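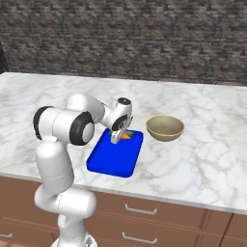
I've been building a robot arm in my corner of the Gillies workshop since last winter, and the best thing I've bought for it so far isn't a motor or a bearing, it's a piece of software called Skusow. It's a simulator for people like me (hobby arm, no budget, day job) and it comes with a handful of ready-made rooms you can drop an arm into and practice on. I spent nearly all my time in the kitchen one. You get a marble counter, a blue tray with a carrot and some greens at the far end of it, an empty bowl off to the side, and a white arm leaning in with its gripper pointed down at the vegetables. My whole project is moving food from one place to another without flinging it, so I was sold on the carrot alone!

I paid $132 for the home license. There's a free trial, but it locks you out of loading your own arm, and that was the only thing I wanted to do. The download was 970 MB on our workshop wifi, so start it before dinner. Installing went fine on my old laptop apart from one graphics driver update that I'd been putting off anyway.

OK, loading my own arm. Mine started life as the Flilto kit, the one with the printed shoulder, and I've changed so much of it that the kit files don't match anymore. Skusow wants a description of every link and joint, where each one sits, how heavy it is and how far it turns. You can type this in by hand or import it. I did the import and got an arm with its forearm sticking out backward, waving at the wall. A whole evening went into that one! The fix was a single axis flipped in my own file, so I can't blame the software for it, but a warning message would've been lovely. The stock arm loads in one click, and I'd tell anybody to stay with it until they know their way around the menus. I didn't, of course.

Once my arm was in and bending the right way, I started having fun. You can drag the gripper around with the mouse and the rest of the arm follows along, or you can record a list of positions and play them back, or you can hook up your own Python script. I used the positions list for the first week and then moved to scripts. The script side is well thought out. The function names are plain words, the samples run when you paste them in, and if the arm hits the counter it stops and tells you which link touched what. On my real bench, I find out by the noise.

That collision report has paid for the license by itself, if you ask me. My elbow sticks out more than I ever noticed, and on the reach toward the bowl it kept clipping the front lip of the counter. I'd have cracked a printed bracket finding that out on the bench, and those brackets come from Fundico and take forever to ship. I raised the base a little in the simulator, ran it again, liked it, and then went and cut a plywood riser to match. Same day! I was so pleased with myself that I left the glue out with the cap off.

Now the gripping. I have mixed feelings here. Two flat fingers closing on a carrot is a harder job than it sounds, what with the taper and the way a round thing wants to roll, and Skusow only gets it partly right. With the default friction setting my carrot stuck to the fingers like it had been taped there. I could turn the gripper upside down and shake it and nothing happened. Turn the friction down and you get something closer to a real carrot, but then every so often it squirts out of the grip and off the counter in a way no carrot has ever moved. I settled on a number in between that I found by trying things one after another. The manual has half a page on friction and most of it is a formula. I'd love a table with ordinary stuff in it, like carrot, sponge, paper cup, spoon.

The leafy bits are stiff, too. They behave like little green plastic chips. Real carrot tops droop and wrap around a finger and get caught in my gripper linkage, and I still have to sort that out on the bench with a rag and some bad language.

Looks-wise it's very nice for the price. The light is soft, the tray has a proper shadow under the front edge, and you can move the viewpoint wherever you like while the arm is running. I did catch myself messing with the viewpoint when I should have been fixing code. My laptop fan screams the whole time with the good shadows on, so I turn them off when I'm only testing motion, and I don't miss them much.

How well does it carry over to the real thing? Pretty well for reaching, less well for holding. I worked on the tray-to-bowl move for 14 evenings in the simulator before I tried it with real motors. The path was right on the first run, no bumps, and the gripper came down where I expected. Then it closed on the carrot too softly and dropped it halfway over. I had to add squeeze on the real arm and slow down the lift. My motors also sag a bit when the arm is stretched out, and there's a setting for sag in Skusow, but it's buried under "advanced" and I only found it after I'd already worked around it in my script.

Support deserves a mention. I wrote in 3 times. Two answers came back the next morning and were useful, and the third (the one about the friction table) got a polite "we've noted your suggestion." So we'll see.

A few gripes to finish off. The undo button forgets everything when you save. You can't resize the tray or the bowl in the kitchen room without opening a separate editor, and that editor feels like it was made by different people. And the license is tied to one computer, so I can't run it on the shared PC at the workshop without signing out of my laptop first, which gets old in a hurry.

Would I buy it again? Yes, and I'd buy it before the kit instead of after. If your arm is only ever going to draw with a pen or push blocks around, the free trial and the stock arm might be plenty. If you want to pick up anything soft or round, get the home license and plan on spending real time with that friction slider. My next try is the sponge, and I've already got the room loaded up with the counter cleared for it.

Contact | Copyright, all reviews and text belong to their author | Back to top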